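Vurnel notes

Home Archive Tags Colophon Feed

Fixing the clock offset before blaming the tracker

9 minute read

The fingertip trajectories coming out of Vurnel were wrong by a small amount at the start and end of every fast movement, and fine everywhere else. I spent most of January treating this as a tracking fault. It was a timing fault. I am writing down how I got there, mostly so that I can find it again.

Some background on the tool. Vurnel takes recordings from hand-held grippers, estimates the pose of each gripper over time, estimates how far open the fingers are, and writes the lot out as episodes that a policy can be trained on. It has a front end (visual-inertial, one instance per gripper), an alignment stage that puts both grippers into a shared world, and an exporter. The alignment stage uses square fiducial markers. I wrote the exporter and the alignment stage. Da-eun Yeom wrote the front end at Gramisen, and still reviews anything I change near it.

The symptom showed up in replay. I have a viewer that draws both gripper frames in the shared world and projects one into the other's camera. If everything is right, the projected outline of gripper B sits on top of gripper B in A's image. When both hands were slow, it did. When either hand accelerated, the outline trailed behind, caught up once the hand settled, and trailed again on the next move. Over a whole episode the mean error looked harmless, and for that reason none of our summary plots had caught it.

My first guess was the lens model. These are wide fisheye lenses and the second gripper tends to sit well off-centre, where a poor fit hurts most. I recalibrated with more views near the edge of the image circle and switched from the 3 coefficient model to one with an extra term. Reprojection error near the rim improved. The trailing did not change at all. I kept the new calibration anyway.

My second guess was the smoother. Vurnel runs a fixed-lag smoother over the poses before export, and too stiff a motion prior will round off fast starts in exactly this way. I loosened the prior, then turned the smoother off. The trajectories became noisier, as expected, and the noise sat either side of a line that still trailed.

That left time. Each gripper stamps its own images from its own clock, and the two clocks are matched once, at the start of a session. I had been assuming the match was good and that drift over a session was small enough to ignore. The second half of that was true. The first half was not.

The desk at Skernthorpe is where I do most of the checking. It has a keyboard on it, and a keyboard is a convenient target for this: rigid, full of small corners, and it gives the front end plenty to hold on to on an otherwise white surface.
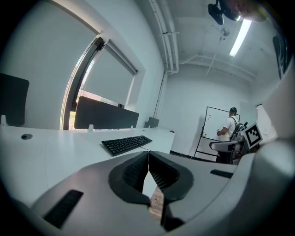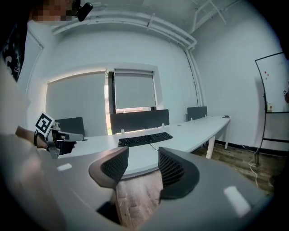
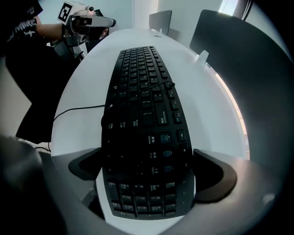

Gripper's-eye views at the Skernthorpe desk, with the keyboard on the table in all three.

The second and third views are the useful sort for this problem, since the other gripper's marker is in view. Whenever one camera can see the marker on the other gripper, there are two independent routes to the same quantity. One route is direct: solve for the marker pose in the image. The other goes through the shared world: take A's pose at that time, take B's pose at that time, and compute B relative to A. If the two clocks agree, the two routes agree up to noise. If they do not, the disagreement is proportional to how fast B is moving, and points along its velocity. That is a clean signature and it is hard to produce by accident with a bad lens model.

The estimator is short. For each candidate offset, shift B's trajectory in time, interpolate to A's image timestamps, compute the relative pose, and compare with the direct marker measurement. Sum the squared residuals with a robust loss and pick the offset with the lowest total. I do a coarse sweep first and then refine with a few Gauss-Newton steps, treating the offset as one more state variable. Interpolation is done on the rotation and translation separately, which is slightly wrong and makes no difference at these rates.

A few details took longer than the main idea.

Marker pose ambiguity. A square marker seen at a shallow angle has two plausible orientations, and the detector will flip between them. I drop orientation from the residual altogether when the ratio of the two reprojection errors is too close to one, and keep translation only. Before I did that, the cost had a second minimum and the sweep sometimes landed in it.

Static segments. If B is not moving, the segment says nothing about time but still adds noise to the sum. I now weight each sample by B's speed and ignore anything below a threshold. With that in place the cost curve went from a shallow bowl to something with an obvious bottom.

Too few detections. Below 25 usable marker sightings the answer wanders, so the tool refuses to give one and falls back to the session-start match with a warning in the log. I would like that to be a proper covariance check. For the moment it is a constant in a config file.

World alignment. The first version estimated the offset after the two trajectories had been aligned, using poses that were themselves shifted in time, so part of the offset was absorbed as a small rotation between the two worlds. The fix is to solve for both together. Da-eun spotted this in review. Her comment was one line long and contained an equation.

On the test session the estimate came out at 333 samples of the inertial stream, far more than the frame or two I had expected. I did not believe it, so I ran it separately on the first and second halves of the recording and got the same number both times. The cause was in our own reader. On start-up it discards a block of buffered inertial samples, and on one gripper it was discarding them after the timestamps had been assigned and on the other before. The front end then did what front ends do and bent the poses to fit.

The reader is fixed. I have left the offset estimator in, running on every session, because old recordings still carry the fault and can be corrected with it. It writes the offset, the number of marker sightings used and the final cost into the episode header. Anything exported from now on will have those fields. If your loader is strict about unknown keys, update it.

Finger width is a separate matter. It comes from the same image stream as the pose, so it was never out of step with its own gripper, but it was out of step with the other one. Re-exporting handles that too. I have not yet checked whether policies trained on the old data are measurably worse. My guess is that slow tasks will show nothing and handovers will.

Still to do:

- Replace the sighting threshold with a covariance test.
- Handle 2 markers visible at once; at present the larger one wins.
- Move the replay overlay out of my home directory and into Yang, our plotting package, so that other people can run it.
- Write a regression test with a synthetic offset. There should have been one already.

The patch is on the main branch as of 30th August. The config key is clock_offset.mode and the default is now joint.

Recent posts

Fisheye calibration near the rim
Why the exporter writes quaternions scalar-last
Yang: plotting poses without a 3D window
Dropping frames on purpose
Notes on marker size and viewing angle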